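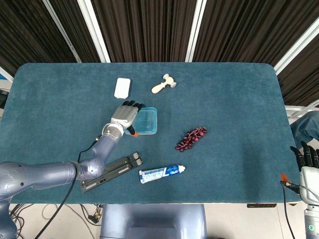 22/01/2012

So I finally got my letter from the Sarninley study, and I'm in! Regular readers (hi, both of you) will remember I went for the screening visit in December and then heard nothing for weeks, to the point where I'd decided they had found something horrible or lost my paperwork. The paperwork was sitting in the wrong tray.

For anyone new, Sarninley is a long-term study of memory and aging. They want people over 50 who feel fine, and they plan to keep checking up on us for years to see who stays fine and who doesn't. My grandmother had Alzheimer's and so did her sister, so I have what the form calls "a relevant family history." I've thought about it every time I've lost my car keys since I was 35.

There are 364 of us signed up so far, spread over three clinics. Mine is the one on Fuserach Street, up on the second floor over the bank, with the worst parking in town. Give yourself 25 minutes just to find a spot. I ended up behind the hardware store and walked back through the slush in my nice shoes.

The first full visit took most of a day. Blood first thing, no breakfast (they do give you a muffin afterward, and it was a good muffin). Then blood pressure lying down, sitting up and standing, and a very long questionnaire about sleep. Do I nap? Do I mean to nap? I had to think about that one.

Then the memory tests. I won't give away what's in them because they ask you not to, and fair enough, but one part had me counting backward from 100 and I got into a terrible tangle somewhere in the sixties. I was sweating! The tester was very kind and had absolutely no expression on her face the entire time. I wanted to ask her how I did and she must get that all day long. You don't get a score. I knew that going in and it still bugged me all the way home.

The scan was easier than I expected. It's loud, and they give you earplugs, and I spent it redoing my kitchen in my head. I'd settled on yellow by the end.

A few people have emailed to ask whether I'm taking a drug. No, I'm not. There's a separate trial called Moroz that some of the Sarninley people may be invited to join later on, and that one does involve pills, or dummy pills. I haven't decided what I'd say. My sister thinks I'm nuts for even doing the scan. She'd much sooner not know anything, and we had a bit of a fight over it at the holidays – we're fine now, we just don't bring it up over dinner.

I do go back and forth on it myself. There isn't a cure, and roughly once a week I wonder what good it does me to be measured. But my grandmother's doctors had next to nothing to go on, and I'd like the next bunch to have more, even if it's only my blood and my bad subtraction.

Next visit is in the summer. Before then I have to fill in a sleep diary and wear a thing on my wrist for two weeks, and I've promised myself I'll finish the Jarier book on the history of dementia care that I've been lugging around since the fall. I'm on chapter three. It's good but it's heavy going at bedtime, and then I have to write down that I slept badly.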